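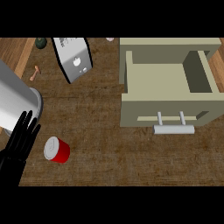 Clurnau releases Dererix, a grasp planner that practices on messy tables

Tuesday, January 23, 2024 - I've written a fair number of these announcements for Clurnau, and this is the first one where I kept wandering off to play with the product. So forgive me if it reads a bit giddy. Dererix, our planning and control software for multi-fingered robot hands, is out of beta as of this morning, and anyone can download it!

Let me start with what it does. You give Dererix a model of your arm and hand, a table with things on it, and a goal: stand the cup up, open the drawer, put this in there. It works out where the fingers should go, how the arm gets them there without plowing through the neighbors, and what to do when the first try slips. All of that happens in simulation first, so you can watch a bad idea fail on your screen and go fix it before lunch.

The cup is my favorite, by the way. A cup on its side sounds like the easiest job in the world until you try to plan for four slender fingers coming at it from above, with a lid on one end and a smooth round wall everywhere else. Our old planner treated it like a box (yes, really) and kept squeezing it in the wrong place. The new one looks at the curve, picks its contacts and then checks whether the wrist can even get there.

Version one ships with 613 tabletop layouts. We kept them untidy on purpose - stuff tipped over, stuff crowded up near the edge, a cabinet with a bar handle taking up the spot you wanted to move through. You can shuffle any of them, swap in your own objects, or build a table from scratch in the scene editor. The editor got a big cleanup in January and I can finally use it without asking an engineer for help.

During the beta, people sent us 2747 bug reports and requests, and I read far more of them than I had planned to. The most popular one was a simple way to replay a failed grasp step by step, with the planned finger contacts drawn in. It's in! So is a plain text log, for those of you who wrote in (at some length) about the old format.

Perception comes from our friends at Flomer, whose pose estimator is now built into the installer. It handles partly hidden objects much better than what we had before. Steinarsdóttir, the robotics workshop that has been testing Dererix since the early builds, is moving its drawer and cabinet tasks over to the release version this week.

A few practical bits. Dererix runs on Linux, with Windows support still marked experimental. There are 46 worked tutorials, starting with a single reach and ending with a full put-away task. The free license covers teaching and personal projects, and team licenses come in packs of 20 seats. Beta users keep their settings and saved layouts, but please back up your custom hand models before you upgrade - the joint limits file has a new layout and the converter is still a little fussy.

Downloads, release notes and the press kit are on the Clurnau website. For questions, demo requests or a review license, write to the press desk through the contact form there. I'm the one who answers it.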